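My afternoon as a robot's right hand

I'd been told to wear comfy shoes for Clenedcombe, and I'm glad I listened. I had pictured a chair and a joystick. What I got was a headset, two hand controllers and a square of tape on the floor to stand in, and for the rest of the afternoon I was the brains of a machine putting fruit on shelves.

The place sits on a trading estate on the Bastville side of town, between a tile shop and somewhere that mends lawnmowers. Inside, people spend their days showing robots how to do ordinary things. You move, the robot moves, and everything gets recorded so that later it can have a go without you. One go is called an episode. They wanted 700 for the fruit job and were up to 626 when I turned up, so I can't claim I did much of the heavy lifting!

My first 2 tries went in the bin. I was rushing, you see. At home I'd shove a pear on a shelf while talking to the dog and looking for my keys, but through a headset you find out how much your fingers were doing without asking you. How hard do you squeeze? When do you let go? I let go far too early, heard a thud, and said a word that is now presumably part of somebody's recordings.

There's a second way of doing it, where you take hold of the robot's arm and walk it through the job, a bit like teaching a child to bowl. I liked that one better (you can feel the weight of the thing, for a start) but it's slow, and my shoulders were grumbling by tea time. The team over at Kaltley swear by it, apparently.

What they're after is variety. A pear in the same spot every time teaches the robot about that spot and very little else.

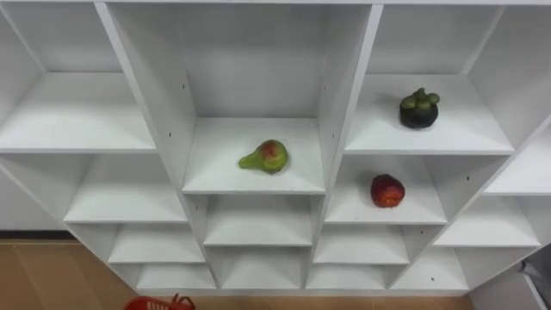
So you mix it up: a middle shelf this go, a higher one the next, a bit further back, a bit nearer the edge. I got quite fussy about it, and by my sixth decent episode I was choosing places I thought would be awkward, which got me a nod from the desk. I was absurdly pleased with that nod.

I took the headset off at half past four, drove home and put the shopping away very, very slowly.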